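Rubrique : Musique imprimée > Matériel d'orchestre > Contrôles

Contrôle du matériel d'orchestre avant location – liste commentée

Partition et parties séparées de l'ouverture « Latano », édition Vidal, lot 1354. Contrôle effectué le 24 mai 2026, au retour de la dernière location. Les cases sont remplies telles quelles, y compris celles qui fâchent.

1. Nombre de parties
Conforme au bordereau. Le bordereau, lui, est moins conforme à l'orchestre : il annonce un contrebasson que la nomenclature de la partition ignore. La partie existe, elle double le second basson pendant 13 mesures, puis se tait. À conserver dans la pochette, avec une note pour le chef.

2. Concordance partition / parties
À REPRENDRE. L'éditeur affirme que tout a été relu. Je veux bien, mais la lettre H tombe une mesure trop tôt chez les altos, et la mesure 92 porte un bécarre dans la partition, rien chez les cors. Qui a raison ? L'apparat critique n'en dit pas un mot. En attendant une réponse écrite, laisser les deux leçons en l'état et ne rien corriger au stylo.

3. Tournes de page
Passable. Les premiers violons tournent en plein trait de doubles croches, page 7. La préface vante une « mise en page pensée pour l'interprète ». L'interprète en question devait avoir trois mains, ou un voisin de pupitre très dévoué.

4. Reliure et pliage
Bon pour les cordes. Chez les vents, les agrafes commencent à marquer le papier. Celles de la partie de hautbois ont été remplacées par du ruban adhésif, sans mention au cahier de retour. Ruban à retirer, cahier à compléter.

5. Annotations au crayon
Coups d'archet : tolérés s'ils sont lisibles. Ceux des seconds violons contredisent ceux des premiers sur toute la coda, ce qui laisse deviner deux chefs ou une seule répétition. Gommer. Les dessins dans la marge du trombone basse : gommer aussi.

6. Annotations à l'encre
REFUSÉ. Deux parties concernées, timbales et première trompette. Remplacement aux frais du locataire, comme le prévoit le contrat que personne ne lit. Prendre copie des pages avant l'envoi de la facture. 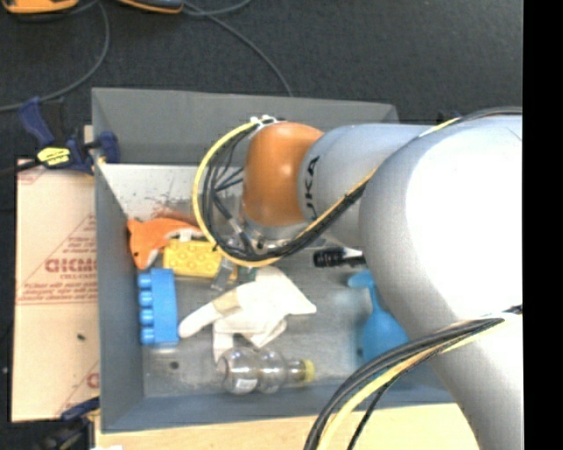
7. Conditionnement
Les pochettes Fomico sont vendues comme « sans acide ». Je n'ai vu aucune attestation, seulement un logo vert. Demandée en avril, toujours attendue. Garder les anciennes chemises en carton pour la partition de direction jusqu'à réception.

8. Étiquetage
Conforme, sauf l'orthographe du titre, variable d'une étiquette à l'autre. Vérifier sur la page de titre, pas sur le catalogue en ligne.

9. Transport
Le transporteur Jaltameck garantit une livraison à plat. Le coin corné de la partition de direction raconte autre chose. Signaler toute déformation à la réception, avant signature.

10. Fichiers de secours
Les PDF s'ouvrent. Ceux des clarinettes sont en la, alors que les parties imprimées sont en si bémol. On appréciera la notion de secours.

Décision : lot non louable en l'état. Nouveau contrôle des points 2, 6 et 7 après réponse de l'éditeur et du fournisseur. Les points 3 et 10 sont notés pour mémoire ; je doute qu'ils bougent avant le prochain tirage.

4 commentaires | 11 partages

Contact – Mentions légales – Haut de page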